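Plonosgate Workshop > Notebooks > Hand-held Demonstrations > Vanity Station
Thursday, entered by Žofie Hubáček
Last updated: November, 16:40, by D. Halás

Purpose of session: to record hand-held gripper demonstrations of cloth handling at the vanity station, for comparison with the remote-control set made by Damián Trujillo on the Orkitz arm. The target is 200 accepted demonstrations per task before either set is passed to Yaroslav Harasym for training.

Position at start of day: 1052 recordings on the shared drive across all tasks, of which Yaroslav has reviewed the first 100. His main objection concerns the approach. Several operators bring the fingertips down and close them in one movement, and the learned motion then closes early. Operators are asked to pause briefly with the fingertips open over the cloth and then close.

Tracking was lost twice in the morning, both times when Kamil Rusnák turned sharply towards the mirror wall at the Rallow station. No losses at the vanity. The calibration file was replaced at 11:15 and recordings made before that time carry the old one. Dalibor is to decide whether they can be converted or must be repeated.

Procedure agreed for the purple cloth: begin with the gripper held low, fingertips pointing at the cloth, basin and tap in view beyond. Take hold of a fold, lift, and carry towards the counter at walking pace. The bottles along the back of the counter are not to be moved between takes.

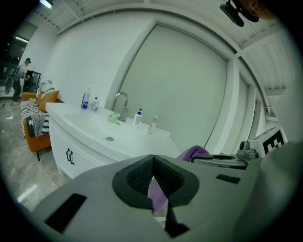

Kamil finds the trigger stiff after long use and has asked for the softer spring. I have no objection, provided that the change is made between tasks and noted in the log, as it will alter the closing speed.

Recording 3557 has the wrong task label and should be listed under cloth, not bottles. Damián has the correction.

Outstanding: reply to Desjardins regarding spare fingertip pads; second operator for the remote-control sessions; agree with Yaroslav how long the pause before closing should be. My own takes vary a good deal in this respect.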